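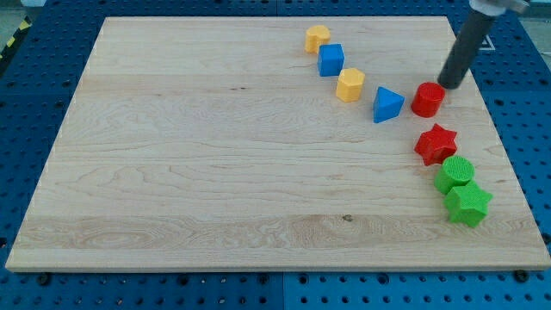

*Plastic shape blocks on a light wooden board.*

I read true crime in the bath, which my sister thinks is a worrying thing to admit, and I got through most of *The Flevance Ledger* in one sitting with the hot tap running on and off. It's Ningsih Pattinasarany's second book. Her first was about a poisoning and I didn't much care for it (too many lawyers, all of them called by their surnames). This one I've now bought for two people.

The story is a swindle. A man called Basier turns up in a small harbour town in June, rents a room over the chandlery and lets it be known that he's putting together a savings club. He's good company. He remembers the names of dogs. Over the next 22 months he collects money from 86 households, and then one morning at half past six he gets on the ferry with a single suitcase and that's the last the town sees of him until the trial.

You know all this by page two. Pattinasarany gives away the ending straight off, and I did wonder what she was going to do with the rest. What she does is stay in the town. She sits in kitchens. She lets a retired net-mender called Nassar talk for almost an entire chapter about the evening he signed, what he'd had for tea, where Basier put his hat, how his wife had gone quiet and he'd thought she was just tired. I had to put the book down after that one and go and ring my dad!

Basier himself stays blurry, and I've seen readers grumble about it online. I didn't mind. There are shelves full of books that want me to be fascinated by men like him — their charm, their awful mothers, their lovely shoes — and I've read plenty of them and enjoyed them more than I should. Pattinasarany went to see him in prison twice. She gives those visits four pages, and most of that is about the bus.

My grumbles are small. The chapter on Cludard, the accountant who did the club's books and swore he'd noticed nothing, needed a firmer edit, and there's a family tree at the front that I never once used. I'd also have liked a map, because people keep walking up from the harbour and I could never work out which way was up.

But the last section, with the court over and everyone still having to buy bread from each other, is the best thing she's written. Two of the neighbours who'd recruited half their street for him carry on living next door to the people they recruited. They take the bins in for one another. I've read that chapter again since, on dry land this time, and I'm still cross with Cludard.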